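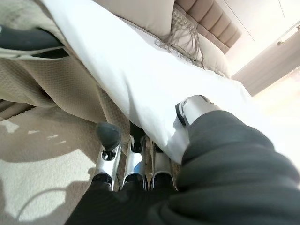

White duvet on the bed.

Prasgate Home Weather Station
Sold by Barker Supply
Page updated 18 Jun 2022

We put off stocking this one. Most backyard weather stations promise a forecast, and most of those forecasts are a little sun or cloud symbol that changes when the air pressure moves. The Prasgate has the symbol too. We'd ignore it. Your local forecast will beat it nearly every time.

What you're paying for is the record of your own yard: temperature, humidity, wind and rain, saved for 30 days and then written over. If you want to compare this summer with last January, copy the numbers down yourself.

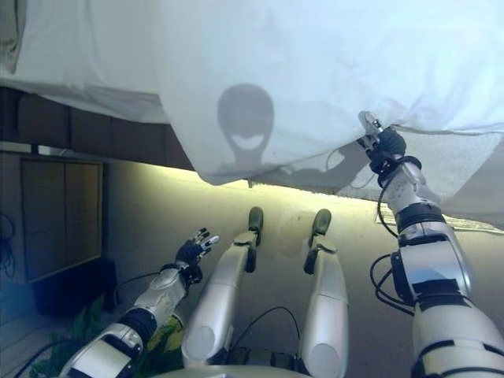
The maker says the outdoor sensor will reach the display from more than 700 feet away. Maybe it will in an open field. Put a brick wall between them and we wouldn't bet on it. Try it in a few spots before you drill any holes.

Rain readings are decent once the gauge is level, and poor if it isn't. Leaves clog it. Wind readings run low near fences and trees, as they do on every station at this price, whatever the box says. 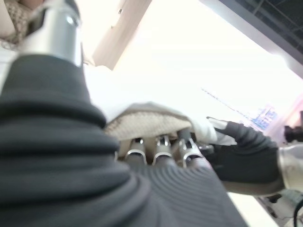

In the box: display, outdoor sensor, pole clamp, two screws. The sensor takes AA batteries, not included. The display plugs into the wall.

Warranty: 2 years, parts only. Keep your receipt.

Does it pair with the older Ratby display? The leaflet says yes. We couldn't get ours to do it, so please don't buy it for that. The Srithong rain gauge is cheaper and may be all you need.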